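In Defense of the Unwashed Window

Every September my building sends around a flyer about windows. The flyer comes from Numon, the company that manages the place, and it reminds us that clean glass is "everyone's responsibility," meaning mine. It has a checklist. I have lived here long enough to know the checklist has never gotten shorter.

I have been thinking about who decided a window should look like it isn't there. My grandmother washed hers every Sunday and the birds paid for it. She considered streaks a moral failing, somewhere between gossip and store-bought pie crust. I inherited her squeegee and none of her convictions.

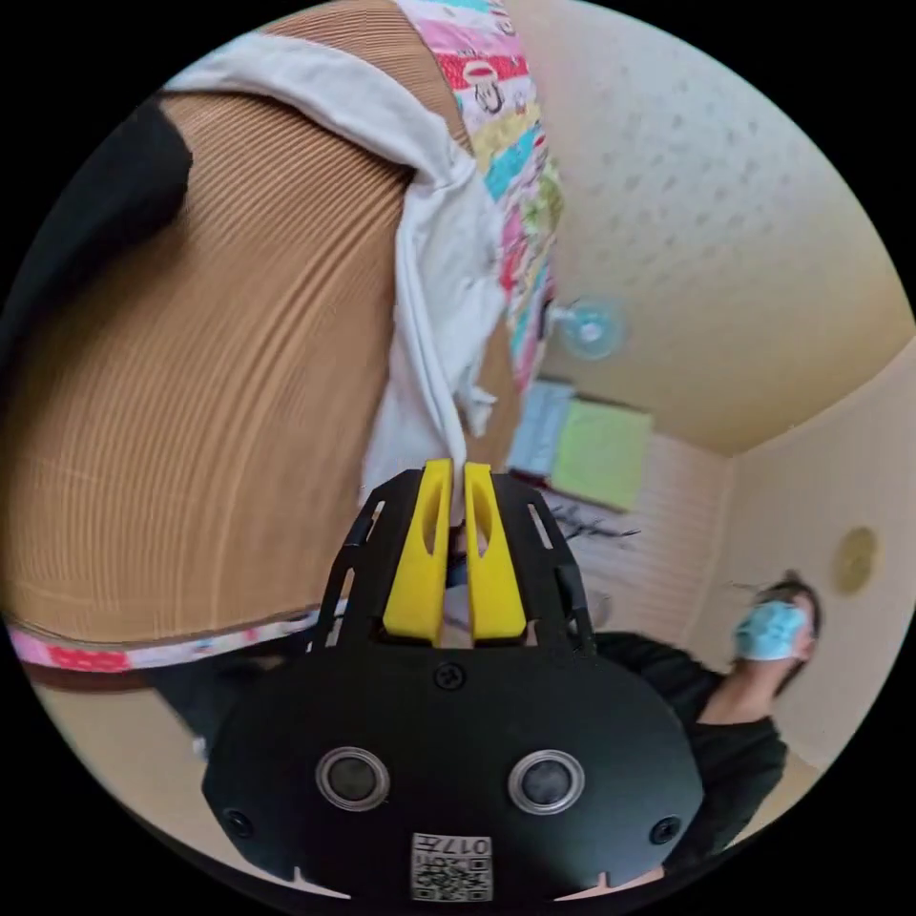

A friend who lives over on Trisetti Street pays a man $264 twice a year to do the outsides. She says it changes the light. I have sat in her kitchen before and after, drinking the same coffee, and the light seemed to me to be the usual light. What changed was her posture. She sat up straighter, like someone who had been to the dentist and gotten good news.

I don't blame her. The whole cleaning aisle is built to produce that feeling. At Bavarano, the hardware store nearest me, I counted 21 sprays that promise a streak-free finish, and 3 of them were the same blue liquid in different bottles. If any one of them worked the way it says, you would think the other 20 would have found another line of business.

And then there are the coverings. We scrub the glass until it disappears, and the same afternoon we hang something in front of it so the neighbors can't see in. I've done this myself. I spent a morning on the living room windows, stood back, felt exposed, and lowered everything to the sill.
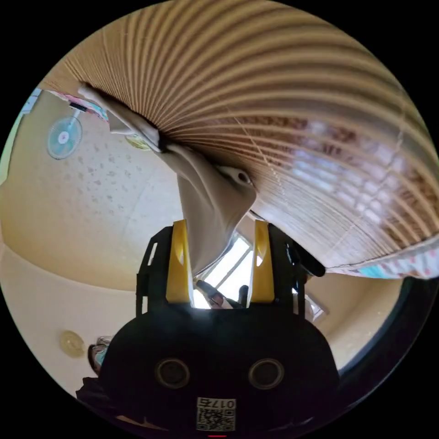 A slatted blind, rolled up for once.

I'm 46 and I have decided to let rain do the outsides. Rain is free and has never sent me a flyer. The insides I'll wipe when company is coming, and only the parts at eye level, and only for tall company if they're family.

Numon may object. They can put it on the checklist, right after the line about not shaking rugs off the balcony, which I also plan to discuss with them at some length.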